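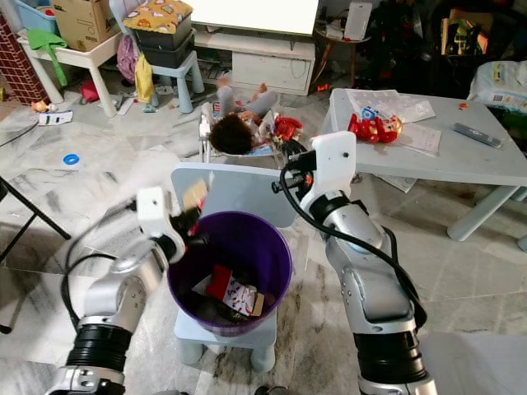
May 5, 2019

Sorting notes, living room corner. Short one, have to be out of the building by five.

Today = small waste only. Cardboard, paper wrappers, scraps. Not touching the toys until Seren has done her list, she wants them where they are and I'm not having that argument again.

Bin: staying with the round purple one. Open top, no lid to fight with. Rhiannon still pushing for the Rundby pedal bin, says it looks more like what people own. Maybe. But the lid comes back down slow and you end up holding it, so no.

Bin up on the small blue stool. Better height for me, less bending. Downside is the stool is light and plastic and a full bin on it makes me nervous. Tried it on the floor last week and kept kicking it. Could put a bit of that Tomex grip mat between the two, there is a roll in the store cupboard unless Bleddyn used it up on the shelves.

Cardboard. Small pieces go in as they are. Anything longer than a hand gets folded first, otherwise it bridges across the top and everything after it sits on the bridge. Did that Friday and thought the bin was full, it was half empty underneath. Push down before calling it full!!

Paper packaging is the worst for volume. The red and white printed packet takes up as much room as everything under it. Flatten, then in. Should really be a seperate pile for recycling but we only have the one bin out. Ask Iestyn if the council place takes the shiny printed sort, I said yes to Prys and then wasnt sure.

Papers on the gray table: LEAVE. Not waste. Prys binned a sheet off there in December and it was the only copy of something. Same for the red figure with the gold bits, it lives on the table for now. Suggest a tray for papers so there's no guessing.

Weights. Bag one 582 g, nearly all card. Bag two 67 g, paper, and it looked like the bigger bag of the two. So going by how full it looks is no use, weigh everything. Kaster scale drifts if you leave it on, zero it between bags.

Whole job 43 min including weighing and me hunting for a pen. Would of been quicker with the bags cut open ready.

Floor: marble pattern tile is a pain for scraps, the gray bits of paper vanish into the gray bits of tile. Get down low and look across it with the lamp on. Do this last, and keep the floor by the kid's seat clear, bare feet.

To do
- grip mat for stool
- tray for table papers (Foulkes do a flat one, check the price)
- second bin, any color but purple
- Seren's toy list, chase
- more liners, 24 left in the box and we go through them fast

Rhiannon has the bag tags in her coat I think. Bags one and two are by the back door, untagged, dont let anyone take them before she's been.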